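Workshop Tips from the Drindcombe Bench

Snack bags, hand-held grippers and the afternoon the jaws would not let go

Readers who have followed this column for a while will know that our bench at Drindcombe has been given over to hand-held grippers, the sort you work with your own fingers so that a robot arm can be taught the same movements later on. It is lovely, fiddly work and I would recommend it to anyone with patience and a good stool. It does go wrong, though, and last month it went wrong in a way that nipped my thumb, so I thought I would set down what we have changed.

The fault itself was a dull one. We were moving snack bags in and out of a tray, over and over, and I had let the cable from the right-hand gripper loop across to where my other wrist was working. I reached over, the loop went tight, and the plug at the handle end was dragged half out of its socket. The Tovar motor in the handle (ours is an older one, and I gather the newer ones are better behaved) lost its signal and simply stayed shut. The bag burst, there were crumbs in everything, and when I tried to prise the jaws apart with my thumb the plug found its contact again and they closed the rest of the way. It was only a blood blister, but it could so easily have been a nail.

So the first tip is the one I should have followed myself. If the jaws stick, switch off at the wall before your fingers go anywhere near them. Put the whole thing down on the table, switch off, count slowly to 11 if you are the impatient sort like me, and then ease the jaws open from the back.

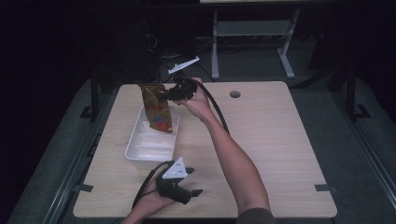 Workshop Tips, Issue 3, page 2

Now, cables. Give each one a generous curve and send it away from the other hand before you start, and do look at it again every time you change what you are picking up. A tight cable pulls on the plug, but a very slack one will catch on a tray or a sleeve, so you want something in between. I have taken to putting a little twist of cloth tape at the handle end, which takes the strain nicely and costs next to nothing. Roll your cuffs up too.

With crinkly bags, take hold near the top and lower them gently until the bottom end is just inside the tray. The jaws need only enough squeeze to stop the bag slipping. If you can hear it crackling more and more while you are holding still, ease off - the air inside has nowhere to go and the seam will be the first thing to give. We went through over 2 boxes of bags learning this, and the birds at Narnport did very well out of it.

Crumbs in the hinge want a dry paintbrush, never a wet cloth, and never a puff of breath either, as that only sends them further in. Brush outwards with the power off, open and close the jaws by hand a few times, and brush again. A shallow white tray shows up stray bits well and can be washed in the sink with the supper things.

The replacement plug is part number 1529 in the Tovar list. It comes by post from Asia and takes its time, so order a spare before you need one. Mine should be here in January, and until then the tape is holding.

December 27, 2018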